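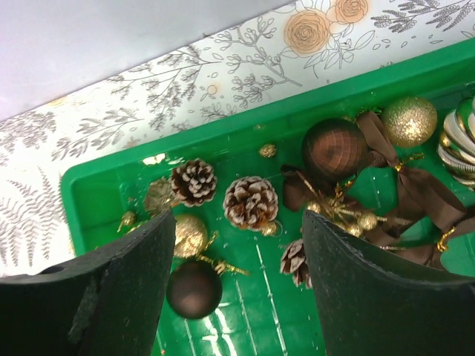
Hurden, 17 September 2020

I have been a member of the Bikstead workshop for long enough to have seen plenty of clever things built there, and I am still waiting to be persuaded by the arm. Silviu Lungu and Amerley Agbeko have put 400 hours into it between them. It is meant to sort Christmas decorations. Pinecones, glitter balls, bows, sprigs of gold beads, all in one green tray, and the arm is to take out whichever it is asked for.

My mother did this every January with a biscuit tin on her knee.

I don't doubt the skill. The fingers alone went through 3 versions, and the pads are already scuffed. What I doubt is the story we tell ourselves about where it leads. Kekeli Tetteh, who keeps the accounts, puts the parts at up to 2,000 pounds. For that we could have replaced the bandsaw and had the extraction looked at, and more than one person in the building would have used them the next morning. 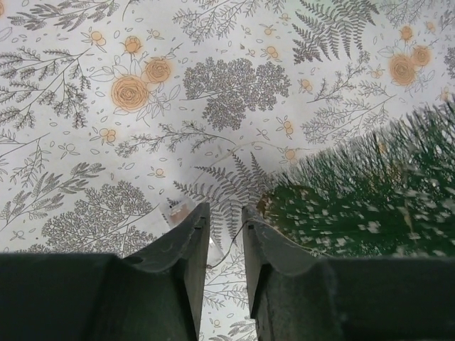
The usual answer is that decorations are only practice. Baubles roll, ribbon has no shape to speak of, a bristly bit of greenery gives way when you squeeze it, and if a machine can cope with those it can cope with a kitchen. Perhaps. I heard the same about the Trimeo kit we bought into, and it has been on the top shelf ever since. Kitchens are full of wet glasses and other people's elbows.

Arnar Nørgaard says I would have complained about the lathe as well. He may be right, but the lathe made table legs in its first week and we sold them.

I would like to see the builders write down what the arm should manage before they spend more. Say 50 tries, mixed tray, no helping hand, and the failures pinned up by the door with the rest. If it does well I'll pay towards the next set of motors. Until then my vote on the bandsaw stands.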